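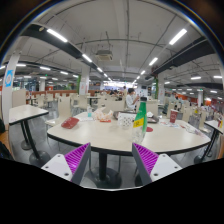
Livraison des rushes et étalonnage à distance : quelles obligations pour le prestataire ?

Forum professionnel de la postproduction > Image > Organisation du travail

atelier_lumen
Chers confrères,
Notre structure assure l'étalonnage de documentaires et de fictions courtes pour des producteurs établis hors de notre région. Jusqu'à présent, le réalisateur et le directeur de la photographie se déplaçaient pour les séances de validation. Un producteur, Drimberg, nous demande désormais de conduire l'intégralité des séances à distance pour une série de 8 épisodes, avec validation finale sur les écrans personnels des intéressés.
Le projet de contrat prévoit que nous garantissions la conformité de l'image « telle que perçue par le client lors de la validation ». Cette rédaction nous paraît difficilement acceptable. Je souhaiterais connaître la pratique des membres du forum sur deux points : la définition contractuelle de l'écran de référence, et la prise en charge des reprises demandées après validation.
Avec mes remerciements anticipés.

Rovmont_post
Bonjour,
La clause citée doit être refusée dans sa rédaction actuelle. Un prestataire ne peut répondre que des conditions qu'il maîtrise, à savoir son moniteur, son environnement lumineux et ses fichiers de sortie.
Chez Rovmont, nous annexons à chaque contrat une fiche technique précisant le modèle du moniteur de la salle, l'espace colorimétrique, la luminance de crête (100 cd/m² pour les livrables SDR) et la date du dernier calibrage. Il y est indiqué que seul cet affichage fait foi. Les écrans du client sont qualifiés d'écrans de confort.

k_etalonnage
Je me permets d'exprimer un avis différent. La notion d'écran de confort est séduisante sur le papier, mais elle vide la validation de son sens : un réalisateur qui approuve un épisode sur un affichage sans valeur contractuelle n'approuve rien du tout, et le prestataire s'expose à une contestation dès la première projection.
Il me semble préférable d'expédier au client un moniteur calibré, loué pour la durée du projet et facturé séparément. Le coût est réel, mais il demeure inférieur à celui d'une reprise complète.

Rovmont_post
L'envoi d'un moniteur ne résout qu'une partie de la difficulté. L'appareil sera posé face à une fenêtre, dans une pièce aux murs colorés, et personne ne contrôlera l'éclairage. Nous avons pratiqué cette formule pendant 2 saisons avant d'y renoncer. Les demandes de correction contradictoires n'avaient pas diminué, les frais de transport et d'assurance, eux, avaient fortement augmenté.

montage_et_cie
Bonjour à tous,
J'interviens du côté du montage et mon observation porte sur un point voisin. Quelle que soit la solution retenue, il convient de verrouiller le montage avant l'ouverture des séances d'étalonnage. Le travail à distance encourage les modifications tardives, parce que le client a le sentiment que chaque intervenant demeure disponible à tout moment. Sur un projet récent, nous avons reçu une nouvelle liste de montage à 23 h, la veille d'une séance de validation.
Je recommande de faire figurer au contrat une date de verrouillage ainsi qu'un tarif de reconformation.

atelier_lumen
Je vous remercie pour ces réponses. La date de verrouillage figure bien au projet de contrat, le tarif de reconformation n'y figure pas. Nous le ferons ajouter.
Concernant le moniteur, Drimberg n'est pas opposé au principe d'une location, mais souhaite un seul appareil pour le réalisateur et le directeur de la photographie, lesquels ne résident pas dans la même ville. L'un d'entre vous a-t-il déjà organisé une rotation ?

k_etalonnage
Nous l'avons fait une fois et je ne le conseille pas. Chaque transport impose un nouveau calibrage. Si un seul appareil est financé, il doit rester chez la personne qui dispose du pouvoir de validation, et le contrat doit désigner cette personne par sa fonction.

Ullmont_labo
Bonjour,
Une solution intermédiaire mérite d'être mentionnée. Le laboratoire Ullmont met à disposition une salle partenaire à proximité du client lorsque cela est possible. La séance reste conduite depuis notre site, le flux est transmis en temps réel, et l'image est jugée sur un équipement contrôlé par un professionnel. Les épisodes peuvent être regroupés afin de limiter le nombre de déplacements.
Quant aux reprises, nos conditions générales accordent au client un délai de 28 jours après la remise des fichiers pour signaler un défaut technique. Les modifications d'ordre artistique sont facturées à l'heure dès la signature du procès-verbal de validation.

montage_et_cie
La distinction entre défaut technique et modification artistique est-elle respectée en pratique ? Une peau jugée « trop magenta » relève-t-elle de l'une ou de l'autre catégorie ?

Ullmont_labo
Si l'écart est constaté sur le moniteur de référence par rapport à l'image fixe validée, il s'agit d'un défaut technique. Dans le cas contraire, la demande est artistique. Nous conservons à cette fin une image de référence par séquence, annexée au procès-verbal.

Rovmont_post
Nous procédons de manière identique. Je maintiens toutefois mes réserves sur la salle partenaire, dont le calibrage relève d'un tiers. Le studio Butkienė, avec lequel nous collaborons, exige désormais un relevé de sonde établi le jour même de la séance.

k_etalonnage
Exigence que j'approuve entièrement, et qui vaudrait également pour votre propre salle.

atelier_lumen
Nous proposerons donc à Drimberg la salle partenaire pour le premier et le dernier épisode, un moniteur loué chez le réalisateur pour les autres, et l'annexe d'images de référence pour l'ensemble. La clause relative à la perception du client sera supprimée. Je reviendrai vers vous en décembre, à l'issue de la négociation.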